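Week 6: Comparing Controllers in Simulation
Notes by Viola Mancuso

Last time we finished with grippers and a quantity of broken crackers. This week everything moves into the simulated kitchen, where the crackers are free.

You will compare two base controllers, Flurkach and Vurer, on the same errand: enter the room, get to the refrigerator, stop within reach of the handle. Flurkach plans a full path and then follows it with the confidence of a tour guide. Vurer replans at every step and can take a long while to cross a room it has crossed before. Both have admirers. Please keep the admiration out of your report.

Each controller gets 1000 episodes in the training rooms and 800 in the held-out rooms. Cap every episode at 3000 steps. An episode that hits the cap is a failure, even if the base was "nearly there." It can be nearly there for a very long time.
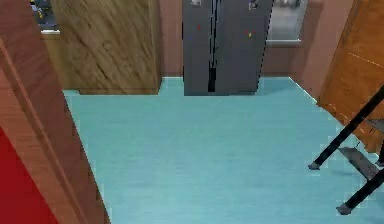
Things that went wrong last year, so that you can find new ones:

Collision shapes. The mesh you see and the shape the physics engine uses are two different objects. Stool legs are the usual place to learn this. Turn on the collision overlay before you blame the controller.

Camera height. Set it once in the Filip config file and leave it alone. Two groups changed it between controllers and then wrote a page and a half on the remarkable difference.

Seeds. Same list for both controllers, same order. Picking the seeds you like is called cooking, and we have the kitchen for it.

Report success rate, median path length and number of contacts, separately for training and held-out rooms. A contact with the door frame counts once per episode, however many times the base goes back for more.

Submit logs through Arora by Saturday noon. The upload page accepts empty files without complaint. I don't.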